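[drullska-ml:3727] Re: 聞き書き課題の分量と、実習先への紹介状について

Drullska MLのみなさま

レラッハ高校で進路と生物を担当している者です。いつもは読むばかりですが、Mackenzie Caronさんの投稿がうれしくて、昼休みに読んで、放課後にもう一度読んで、夜にこれを書いています。長くなりますので、お急ぎの方は後半の「紹介状の件」だけでもどうぞ。

Mackenzie Caronさんの投稿より:
> Goneroの医療職体験コース、今年は11月に事前課題を出すことになりました。
> 去年と同じく「身近な医療職の人に話を聞いて書く」課題を考えていますが、
> 去年の提出物を読み返すと、半分くらいがインターネットで調べた職業紹介の
> 要約になっていました。「看護師とは」で始まるあれです。
> 分量を2000字から増やすべきか、いっそ減らすべきか、迷っています。
>
> もうひとつ。生徒を受け入れてくださる病院や薬局に出す紹介状ですが、
> 学校ごとに書式がばらばらで、受け入れ側から「どこを見ればよいか
> わからない」と言われました。共通のひな形をお持ちの方はいませんか。
>
> それから、身内に医療職がいない生徒に課題が不利だという意見も
> 保護者の方からいただいています。みなさんの学校ではどうされていますか。

まず分量ですが、私は断然「減らす」に一票です! うちでは思い切って200字にしました。はじめは同僚に「それでは感想文にもならない」と言われましたし、私も半信半疑でした。ところが出てきたものがすばらしかったのです。短いと、生徒は職業の説明を書いている余裕がありません。聞いた話の中からひとつ選ぶしかなくなります。

本人の許可をもらっていますので、ひとつ紹介させてください。二年生の生徒が、近所の薬局の薬剤師さんに聞いて書いたものです。

「薬を渡すとき、飲み方より先に、薬をどこに置くかを聞くそうだ。食卓なのか、かばんの中なのか、まくら元なのか。置く場所が決まっていない人は飲み忘れると言っていた。私の祖父の血圧の薬は、テレビの横と台所の二か所にある。帰ってから祖父に聞いたら、どちらが新しいか知らなかった。」

どうでしょう。私はこれを読んで職員室で声を出してしまいました。「薬剤師とは」が一行もないのに、薬剤師さんが何を見ている人なのかがちゃんと伝わってきます。しかもこの生徒、課題が終わったあとに自分からもう一度薬局へ行き、お祖父さんの薬の整理について教わってきたのです。こういうことがあるから進路担当はやめられません。

全員がこうなるわけではもちろんなくて、今年の提出は38人分、そのうち何人かは短い中でもなお「看護師は患者さんに寄り添う仕事です」と書いてきました。そういうときは赤を入れずに、「寄り添うって、その人は何をしたの?」とだけ書いて返します。書き直しは一回まで。二回目からは私の文章になってしまうので。

もうひとつ、書く前の「聞き方」の時間を必ず一コマとっています。二人組になって、最近いちばん疲れた日の話を五分聞くだけの練習です。聞く側に許されているのは「それで?」「何時ごろ?」「そのとき手には何を持っていた?」の三つの質問だけ。三つ目がとてもよく効きます。何を持っていたかを思い出そうとすると、人はそのときの場所まで一緒に思い出すようで、話がぐっと細かくなります。ある生徒はこれをそのまま訪問看護師さんへの聞き取りで使って、「玄関で靴下を履き替える」という話を聞き出してきました。一軒ごとに履き替えるので、かばんの中の半分は靴下だという日もあるそうです。教科書には出てきませんよね、靴下!

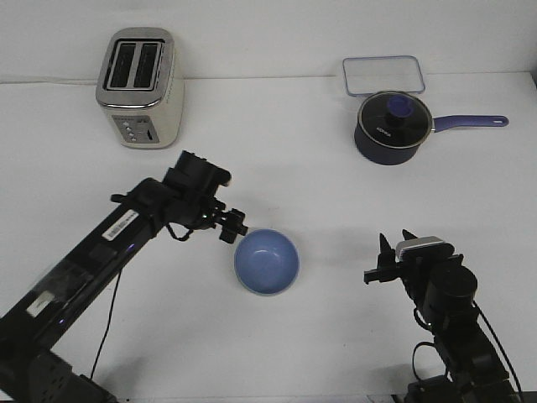 トースター、ふた付きの片手鍋、青いボウル、透明な容器

次に、身内に医療職がいない生徒の件。うちの学校でもまったく同じ声がありました。実際、親が医師や看護師という生徒は夕食のときに課題が終わってしまいますし、そうでない生徒は誰に声をかけたらいいかというところで一週間止まります。そこで去年から、「家族に聞くのは禁止」にしました。親が看護師の生徒も、よその人に聞きに行きます。これで出発点がだいぶそろいました。

ただ禁止するだけでは動けませんから、聞かせてくださる方の名簿をこちらで用意しています。卒業生が中心で、看護師、薬剤師、作業療法士、管理栄養士、歯科衛生士、臨床検査技師、それから病院の事務の方と、救急車の運転をしている方もいます。名簿といっても名前と連絡先を生徒に配るのではなく、職種と「話しやすい時間帯」だけを貼り出して、希望を聞いて私がつなぎます。夜勤のある方が多いので、時間帯の欄は絶対に必要です。最初の年にこれを書かなくて、夜勤明けで寝ていらした方に昼の一時に電話をかけさせてしまい、平謝りでした。

人気は偏ります。看護師と救急が先に埋まって、検査技師や事務の方はどうしても残ります。でも、残った枠に回った生徒のほうが面白いものを書いてくることが多いんです。そもそもその職業のイメージを持っていないから、聞いたことをそのまま書くしかないのですね。病院事務の方に話を聞いた生徒は、「保険証を忘れた人の顔は入り口でわかる」という一言を持って帰ってきて、これは教室で大いに受けました。その生徒はいま、医療事務と社会福祉士のどちらの道に進むかで悩んでいて、先週も放課後に一時間ほど話しこみました。春まではどちらも知らなかった職業だそうです。

この名簿、よろしければML参加校で共有しませんか? 地方の小さな学校では作業療法士さんひとり見つけるのも大変だと、前にどなたかが書いていらしたのを覚えています。オンラインで話してもいいと言ってくださっている方が何人もいます。こちらからご本人たちに確認をとりますので、関心のある学校は私まで直接メールをください。

紹介状の件

これについては、まさにお役に立てるものがあります。Mészáros記念財団の実習手引きをご存じでしょうか。全部で245ページもある分厚い冊子で、うちの学校でも長いあいだ棚の飾りになっていたのですが、後ろのほうに受け入れ先向けの様式集がついていて、これが実によくできています。ただ、そのままだと記入欄が多すぎるので、私たちはA4一枚に縮めて使っています。残した項目は次のとおりです。

・生徒の氏名(ふりがな)、学年
・実習の日時、集合場所、引率の有無
・本人が見たいこと(一行)
・本人が不安に思っていること(一行)
・予防接種と抗体検査の確認状況(確認済みか、確認中か)
・アレルギー、当日に配慮が必要なこと
・学校側の当日の連絡先(かならず出る電話番号をひとつだけ)

いちばん喜ばれたのは「不安に思っていること」の欄でした。受け入れてくださった病棟の師長さんから、「血を見るのがこわいと書いてくれた子がいて、順番を変えられたので助かりました」とお電話をいただいたのです。こちらとしては、そんなことを書いたら失礼にあたるのではと心配していた欄でした。生徒のほうも、書いておくと気が楽になるようです。採血の見学を後ろに回してもらったその生徒は、最後には自分から「見ます」と言って見てきました。帰りのバスでは、ずっとその話をしていました。

連絡先をひとつだけにしたのも、受け入れ先の声からです。以前は学校の代表番号、進路指導室の直通、担任の携帯と三つ並べていて、こちらは親切のつもりだったのですが、急いでいるときに三つあると困る、と言われました。おっしゃるとおりでした。当日はひとりが電話番を引き受けて、授業も入れません。

予防接種の欄は、先方によって求められるものがかなり違います。病棟に入るのか、外来だけか、薬局の窓口の外側から見るだけかで変わりますから、ひな形に細かく書きこまず、受け入れ先に確認してから別紙をつけるのが楽です。抗体検査は結果が戻るまでに日がかかりますので、夏の実習なら春のうちに保護者あてのお知らせを出しておくのをおすすめします。うちは一度出しそびれて、二人の生徒の日程をずらしてもらうことになりました。

縮めた版のファイルは、この投稿には添付できない設定になっているようなので、希望される方にお送りします。ワープロ文書と表計算の両方があります。学校名のところを差し替えるだけで使えますし、直したものを送り返していただけたらもっとうれしいです! 特に、歯科医院や介護施設に生徒を送っている学校の方、項目の過不足を教えてください。うちは病院と薬局しか経験がありません。

Mackenzie Caronさんへの質問

ここまで偉そうに書いてしまいましたが、私のほうからもお聞きしたいことがあります。Goneroのコースは、体験のあとに生徒どうしで報告しあう時間がありますよね。去年、見学させていただいたとき、発表用の資料を作らせずに、机を囲んで話すだけにしていらしたのがとても印象に残っています。うちは毎年スライドを作らせていて、正直に言うと、みんな文字の色を選ぶのに時間を使っています。あの「話すだけ」の回は、どうやって時間を区切っていらっしゃるのでしょうか。司会は生徒ですか。話さない生徒がいるときはどうされていますか。

それと、一年生を入れるかどうかも悩んでいます。うちは二年生からにしていますが、今年は一年生の希望者がとても多くて、断るのが心苦しいほどでした。実習は無理でも、聞き書きだけなら一年生からでもできるのではないかと思いはじめています。短い課題なら負担も軽いですし、何より名簿のみなさんが「若いほうが遠慮なく聞いてくるから面白い」とおっしゃるのです。すでに一年生を入れている学校があったら、ぜひ様子を聞かせてください。

最後に事務連絡をひとつ。前回の投稿で私が書いた、理学療法士さんのオンライン座談会は、予定どおり夕方の五時半からに決まりました。ほぼ一時間、前半は仕事の話、後半は質問です。他校の生徒さんも入れますので、参加される場合は人数だけ先に教えてください。部活動のある生徒は後半だけでもかまいません。

名簿と紹介状のファイルについては、このアドレスにそのまま返信していただくとML全体に流れてしまいますので、お手数ですが私個人あてにお願いします(前に一度、自分でやりました)。

レラッハ高校 進路指導室より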